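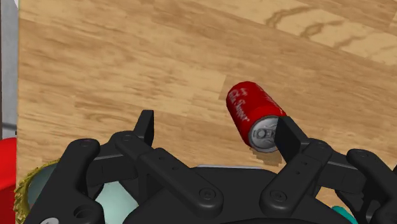
Faith and the ballot, a few notes before the year runs out

24 December 2021

Quick one, pies are in the oven and I have maybe forty minutes. Been meaning to write this since the forum at Velell and kept putting it off.

So. The forum. Church hall, folding chairs, 68 people by the sign-in sheet. The topic was whether congregations should say anything at all about the county shelter measure. I went in thinking yes, obviously. Came out still thinking yes but a lot less comfortable with how I got there.

Background for anyone not local. The measure would put 400 beds in the old Neltico building, the one out past the rail yard that's been shut for years. Half the churches in town want to endorse it. The other half think endorsing anything is the start of a slide. And a few, mine included, have been stuck arguing about whether to even put it on the agenda. Three meetings on that. Three.

What got me was a woman near the back, older, said she'd left two churches in her life. One because the pastor told her how to vote and one because the pastor wouldn't talk about anything that was in the newspaper. She didn't say which was worse. I've thought about it most days this month.

I grew up in the first kind. Voter guides on the table by the coffee urn, the right names in bold. I don't remember anyone complaining. I remember thinking God had opinions on the school board race, and very specific ones. When I got to college and met believers who voted the other way I honestly thought they were lying about one or the other. Took me an embarassingly long time to get over that.

Then ten years in the second kind. Lovely people. Great music. We prayed for "those in need" every week and I couldn't have told you who they were or where they slept. When the plant layoffs came, 626 jobs, it got one line in the announcements, after the bake sale.

So when people say keep politics out of church I want to ask which part. Is the food pantry politics? We have to get a permit for it. Is visiting the jail? I read the prophets again this fall (Amos mostly, it's short) and he's talking about courts and grain prices. Weights and measures. Pretty dull local government stuff, if you squint.

But. I also know what it's like to sit there and feel counted. Like the sermon is really for a candidate and you're the audience he's being shown. I don't want to do that to anybody. Not even for a thing I'm sure is right. Especially not then, maybe.

Where I've landed, for now, subject to change:

Talk about the beds. Talk about who'd be in them. Bring someone from Lesus House to say what a normal week there looks like, they turned away 200 people last winter and they'll tell you about it plainly if asked. Let folks from Soriano Street come and say why they're worried about traffic and the bus stop, and don't roll our eyes at them. Then stop. No show of hands, no letter signed on behalf of everybody. People can sign thier own letters.

I know a couple of you will say that's a dodge. You emailed me about the last post so I expect I'll hear it. Could be a dodge. I go back and forth. There are times in history when a church that only "hosted a conversation" looks pretty bad afterward. Is a zoning fight one of those times? Doesn't feel like it. I don't suppose it always does from the inside.

Anyway the agenda thing comes up again after the holidays and I've said I'll speak for five minutes. If you've been through this at your own place, how did you handle it, and are people still talking to each other? Comments are open, I'll read them when the house empties out.

Timer's going. Candlelight service tonight and I still haven't found the matches. Merry Christmas, all of you, even the ones who think I'm wrong about Amos.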